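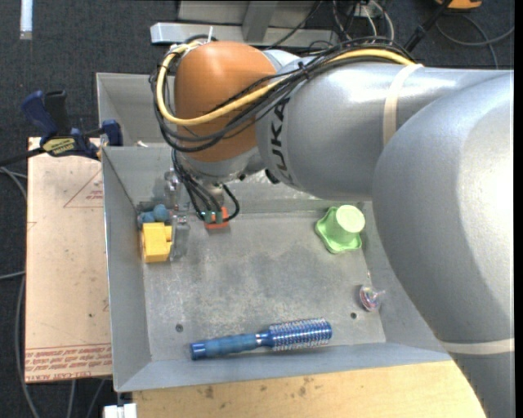

Support desk, Pendilstead, replied at 9:40: Before we talk about any setting, please tell us which rule sheet is hanging at your cell. We have two versions in circulation and they do not say the same thing on reaching into the tray.

Ticket subject: Rule for hand access during pick trials is not clear
Site: Plasta, Hulme hall
Cell: 2
Software: Plinine cell supervisor
Priority: normal
Status: waiting for customer

Customer, 10:15

Thank you for the quick answer. The sheet at our cell is the older one, without the section on "short pause". I copy the sentence which makes the discussion:

"The operator may correct the position of objects when the arm is at rest."

Our question is what "at rest" means. In Plinine the status goes to REST when no motion command has come for 2000 ms. The drives are still on at this moment. Two of my colleagues read the sentence so that they may put the hand in the tray when they see REST on the screen. I read it so that they may not. We are working with small household things and toys on the tray, and they tip over or roll into a corner many times in one shift, so the question comes every day.

I would like to have a written answer that I can hang next to the sheet.

Support desk, 11:05

You have read it correctly. REST in Plinine is a message from the software about the command queue. It is not a safety state and must not be used as one. A new command can arrive at any moment, also from a script that somebody started on another computer.

Please use this text until the new sheet reaches you:

Hands go into the tray area only after the protective stop is active and confirmed on the pendant. The person who reaches in holds the pendant. The screen of the supervisor does not count as confirmation.

Could you also check the following on site and write back what you find?

a) Is the tray held down, and at how many points?
b) Are there free wires near the gripper?
c) Are there cables on the floor where the operator walks?
d) What speed is set for manual mode?

Customer, 13:30

I went through the list.

a) There is a bar clamp on the upper-left corner of the tray. I can push the opposite side of the tray a little with one finger. I did not think of this as a safety point before, only as a point for the quality of the data.

b) Yes. The thick bundle over the orange joint is tied, but at the gripper the black wires hang out to the side. When the gripper goes down into the tray they are near the objects.

c) Yes, there are black cables lying loose on the carpet behind the table.

d) Manual mode is set to 200 mm/s. Nobody here has changed it as far as I know – I looked in the log and found no entry.

One more question. Is it allowed to keep a sheet of cardboard on the table beside the tray? We have one there on the left. It is printed with old packaging text and has no function in the trial.

Support desk, 14:20

Answers in the same order.

a) Please add a second clamp on the corner diagonally opposite. A tray that can turn is a problem when the fingers press down on the floor of it: the tray moves, the operator wants to hold it, and then there is a hand where we do not want one. Put the clamp so that its bar stays outside the working area, and run the trial path once in manual mode afterwards.

b) The wires must be tied to the wrist with enough slack for the full rotation. Turn the last axis slowly to both ends before you cut the tie to length. No automatic run before this is done.

c) Move them along the wall or cover them. This is rule 3 on both versions of the sheet.

d) Leave it at 200 mm/s.

About the cardboard: the rule says that only things needed for the task lie within reach of the arm. Please remove it, or fix it flat if you need it to protect the table.

Customer, 16:45

Done today: wires tied at the wrist and tested in both directions, cables moved to the wall, cardboard removed. Your text on the protective stop is printed and hangs at the cell. I also changed the label of the REST indicator in our local view to "NO COMMAND", I hope this is permitted. Everybody on the late shift has signed the sheet.

Not done: the second clamp. We have only one of this size, I have ordered another. Until then we make no runs where the fingers press on the tray floor.

Support desk, 17:10

Changing the label is permitted, and we will propose the same wording for the next release of Plinine. Please send a note when the clamp is mounted. We keep the ticket open for that point and send the new rule sheet to Hulme with the internal mail.

Status: open, one action with customer (point a)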